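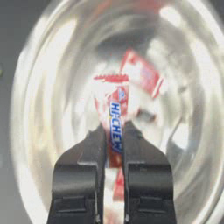
A Hi-Chew in its wrapper, held upright.

FOR IMMEDIATE RELEASE

The Giltach weathervane book is finally here, and it has a cow on the cover

Giltach, August 9, 2020 — I'm Faustine Jacquet and I've written a book about weathervanes! It's called Which Way the Rooster Looks, it comes from Kellamov Press, and it goes on sale today at the Kellamov store on Main Street and by mail.

It started with a pig. I was driving home through the north end of Giltach one January, stuck behind a gravel truck, and I looked up and saw a copper pig on top of a feed barn, pointing straight into the wind with its tail stuck out behind. I must have passed that barn hundreds of times. I went back the next morning with my camera, and then I kept going (my poor car). The collection now stands at 788 weathervanes, every one of them in Giltach County and every one visible from a public road.

Roosters are the most common by a mile, with running horses next. After that it gets strange. There's a dachshund over a dentist's office, a mermaid a very long way from any ocean, and a trout on Ruawai Road that has rusted in place and has pointed northeast for as long as the family can remember. They like it that way and asked me not to say it was broken, so in the book it's listed as "resting."

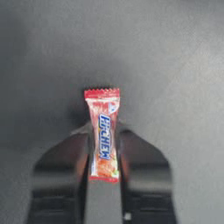
I've tried to find out who made each one, and that was the hard part. Most of the older ones aren't signed. A good number of the horses came out of the Ultora foundry, which closed before I was born, and you can pick those out by the mane, cut in square notches like a key. If you have one on your garage, please write to me. I'd love to know where your grandparents bought it and what they paid.

The thing people always ask is whether the animal matches the owner. Sometimes, sure. The cow on the cover belongs to a dairy farm. But the dachshund's dentist has cats, and the woman with the mermaid told me she picked it from a catalog one evening and has never had a better reason than that. I gave up looking for a rule pretty early on.

The book took two years to put together. The photos are all mine, the maps were drawn by my sister, and the chapter on repairing a stuck spindle was checked by a roofer who made me take out half of it. Please don't climb up there on my say-so!

Which Way the Rooster Looks costs $25 in paperback. Mail orders go out from Kellamov Press on the day they come in, or the morning after if I'm the one doing the packing. I'm also glad to talk to local history groups and garden clubs, by video for now — I have slides, and almost two hours of stories if you don't stop me.

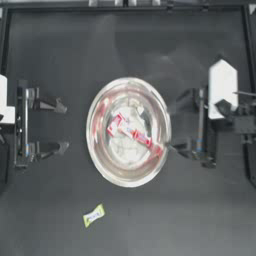
A red-and-white wrapper in a shallow steel bowl.

Review copies and cover photos are available from Kellamov Press, Main Street, Giltach. Ask for Faustine. If you're writing about the trout, please use the word "resting."

###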